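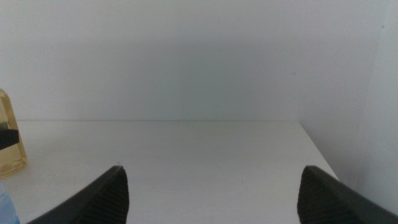 Hunthorpe bench update

Recording for the Gilov set has moved to the white table in the back corner at Hunthorpe. The old bench by the windows gave us too many sessions where the light changed halfway through, and the model picked up on it. The corner has plain walls on two sides and the light there is soft most of the day.

The task is the same as before: pick up a bottle, move it to a spot on the table, let go, back off. One person drives the arm by hand and the wrist camera records the whole run. We save every run, including the ones where the grip slips or the driver changes their mind. Those get tagged as failed and kept in a separate folder. Lerngate wanted them for the last round of training and will want them again.

We have 44 usable runs from the new table so far. The target is 200 before the August training run. 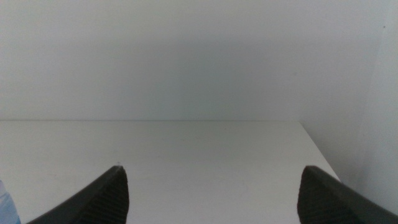 Nazareno Galli

Please start each run with the gripper open and the space between the fingers clear. Bottles that are waiting their turn can stand off to the left. Several early runs began with the fingers already closing, and we had to trim them one by one.

A few other points for anyone taking a shift:

Hold still for up to 5 seconds at the start, then move.
Change the drop spot between runs. Too many of ours end in the same place.
Write the bottle color in the log.
Wipe the table at the end of the shift.

Simão Brandão is keeping the sign-up sheet and can show new drivers the controls. Mornings are mostly taken. Afternoons are open, and one shift is enough to get used to the arm. The Ngui set is on hold until this one is finished.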